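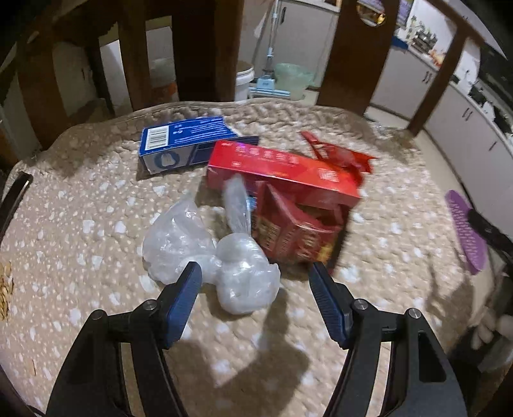
Pauline Clegg reckons the trouble with my hand-held gripper is the spring and has never been the linkage. Her comment on the last post was short: fit a softer return spring, leave the pivots alone, stop remaking the fingers. I spent two evenings on it at the kitchen end of the house and she is half right.

The tool is called Kettle, after the first thing it failed to lift. It has two jaws, mirrored, driven by a trigger through a pull rod. The old spring needed more than 23 newtons at the trigger to close fully, which is tiring and makes the wrist roll as the jaws meet. The new one needs 11. The roll has gone. Closing is slower to release, but I can live with that.

What the spring did not fix is slop at the fingertips. I measured 9 mm of sideways play with the jaws wide open and far less when closed. That points to the pins. They are a loose fit in the arms, and the error grows with the length of the finger. Pauline will say I drilled them by eye. I used the pillar drill at Brallovley, where the table does not lock square, so the result is much the same.

The ribbed pads stay. Thin plastic bags are the hard case: the film slides over itself and the jaw closes on air. With the ribs running across the direction of pull, the film bunches and holds. Cartons are easier, provided the pads meet the faces flat. If they come in at an angle the box turns and walks out of the grip.

Brodie Ellery has offered to ream the arms and turn new pins on his lathe. I have sent him the drawing with the holes at 8 mm, up from the present size, and a shoulder on each pin so that it can't be overtightened. The arms need to go back together in the same order, so I have scribed marks on the inner faces.

The motorised version is on hold until June. I have a Flalmont servo in the drawer for it and no bracket.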